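How I Built a Gripper You Can Hold in Your Hand (and How You Could Too!)

Hello! It's Hanan Azar again, writing from the Tundeleck workshop, where the glue never quite comes off the tables. Lots of you wrote in after my February page about motors, and the question that came up most was this one: how does a robot learn to pick up something floppy?

It's a really good question, and it kept me busy for months, so get comfy.

Let's start with your own hand. Put a sock on the floor and pick it up. Easy! Now do it again, very slowly, and pay attention to your thumb and first finger. They open. They go down on either side of a bit of sock. They squeeze, and up it comes. You probably didn't think about any of that, because you've been picking things up since you were a baby.

A robot hasn't. Somebody has to show it, over and over, and the tricky part is showing it in a way that makes sense to a machine with two stiff fingers and no thumb. If I film myself using my lovely bendy human hand, the robot can't copy me very well. So what we do is swap my hand for one that looks like the robot's. I hold a gripper, I squeeze a trigger, and the two fingers at the end close up. Then I do ordinary jobs with it while a camera on the gripper watches what the fingers get up to.

That's what I wanted to build, and I wanted to build it at home, with workshop help for the hard bits.

The fingers came first. I drew them on squared paper, then on the computer, and then the 3D printer made them out of plastic, one thin layer on top of another (a bit like icing a cake with a very tiny nozzle). Mine took 4 goes to get right. The first pair were solid all the way through, and they were so stiff that they pinged a sponge right across the room! So I cut a long hole in the face of each one. A hole sounds like it would make things worse, but it lets the plastic bend a little, and a finger that bends a little holds on better.

Next was the trigger. Squeeze it and a little rod slides back, and the rod pulls both fingers together. Let go and a spring pushes them apart again. If you've ever used a litter picker in the park, you already know how that feels. I bought my springs in a mixed bag from a shop called Almont, and I tried nearly all of them. Too strong and your hand aches after 3 minutes. Too weak and the fingers hang there looking sorry for themselves.

Then came the plate that everything bolts on to, and lots of screws. Do ask a grown-up before you go near the drill. I had one standing beside me too, and I am a grown-up.

Once it's all screwed together, you need something to practise on. Cloth is the best thing and also the most annoying thing. A block stays the same shape whatever you do to it. Cloth creases, slides, folds over on itself and hides its own edges. And you don't need a laboratory, because any bed will do.

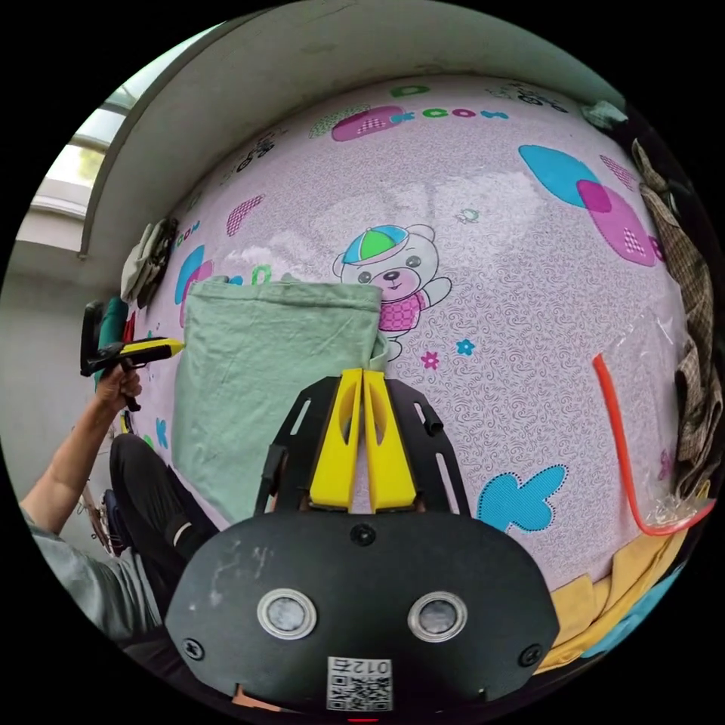 Matvii Kushnir reckons I've made cloth sound harder than it has to be. Go for the hem, he wrote to me, since it's thicker than the rest and the fingers have something to bite on, and if you grab the middle you'll only get a wrinkle. He also thinks beginners should start with a tea towel, and leave T-shirts until they've stopped getting cross.

I tried it his way and he's right about the hem, bother him. I'm not so sure about tea towels. Ours are old and thin and they slither about like anything. A face flannel suited me better, because it's small and a bit fluffy and it stays where you put it.

You might be wondering why you'd have two grippers. Well, try folding a jumper with one hand behind your back! You can do it, sort of, but it's a muddle. With two, one holds a corner still while the other brings its corner over. It's harder on your brain to begin with. My left hand kept wanting to copy my right, the way it does when you pat your head and rub your tummy.

Now, how many times do you have to show the robot? More than you'd like. I set myself 70 folds of the same little cloth and I put it down somewhere different each time, sometimes flat, sometimes dropped in a heap. The heaps matter a lot. If you only ever show a robot neat cloths, it hasn't a clue what to do with a messy one, and most cloths in most bedrooms (I'm looking at you) are messy.

Have a go at being the robot yourself, with no printing needed. You want 2 wooden spoons, a flannel and a friend. Hold a spoon in each hand and try to fold the flannel in half without letting your fingers touch it. Your friend gives the orders, and you have to do precisely what they say and nothing else. "Pick it up" isn't allowed, because a robot would want to know which bit, and from which side, and how hard to squeeze. The first time I played this it took me 12 tries to get one fold, and there was a fair amount of shouting.

Write and tell me how you get on. Next time I'm going to take the trigger to bits and show you the spring I ended up with.

Hanan
7/18/25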